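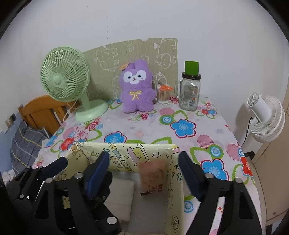 About Tavon

Tavon is a contract textile testing laboratory in Brurville. We measure how fabrics, fills, threads and trims behave in use, and we report the results to the mills, importers and sewing shops that order the work. We do not manufacture, sell or certify finished goods.

What we test

Most of our work falls under four headings: colorfastness, dimensional change, surface wear and seam strength. Colorfastness covers washing, rubbing, perspiration and light. Dimensional change is measured after home laundering or dry cleaning, on marked specimens conditioned before and after each cycle. Surface wear includes pilling, snagging and pile loss. Seam strength is tested on sewn samples supplied by the customer, or on seams we sew ourselves from customer fabric and thread.

Fiber identification is available as a separate service. Blends of two fibers are normally resolved by chemical separation. Blends of three or more are quoted individually.

How the laboratory is organized

The Brurville site has a conditioning room, a wet room, a physical testing room and a sample store. Specimens rest in the conditioning room until they reach constant weight, and physical tests are carried out there or next door under the same air control. Wet work is kept on its own drainage and air supply.

A second site in Drilton handles receiving and cutting for customers in the eastern counties. No testing is done at Drilton. Samples cut there travel to Brurville by van every Thursday.

Records

Every sample is logged in Aravena, our in-house tracking system, on the day it arrives. Aravena assigns the job number, holds the test plan and stores raw readings along with the name of the instrument and its last calibration check. Corrections are entered as new lines, and the original reading stays on file. Retained fabric is kept for 5 years unless the customer asks for its return.

Last year the laboratory completed 1059 jobs, of which 85 were repeat tests requested after a change of dye lot or finish.

Sample requirements

Woven and knitted fabrics should be sent as full-width pieces at least 1000 mm long, taken away from the ends of the roll. Please mark the lengthwise direction and the face side. Do not fold pile fabrics; roll them face out on a tube. Trims, tapes and cords can be sent in any convenient length, provided the total is enough for the tests ordered.

Reports

Reports list the method, the conditions, the individual readings and the mean. Grades assigned by eye are made by two assessors working separately. Where they differ by more than half a grade, a third assessor reads the specimen and all three grades are printed.

The laboratory closes for maintenance during the first week of August. Samples received at Drilton that week are logged but not forwarded until the van service resumes.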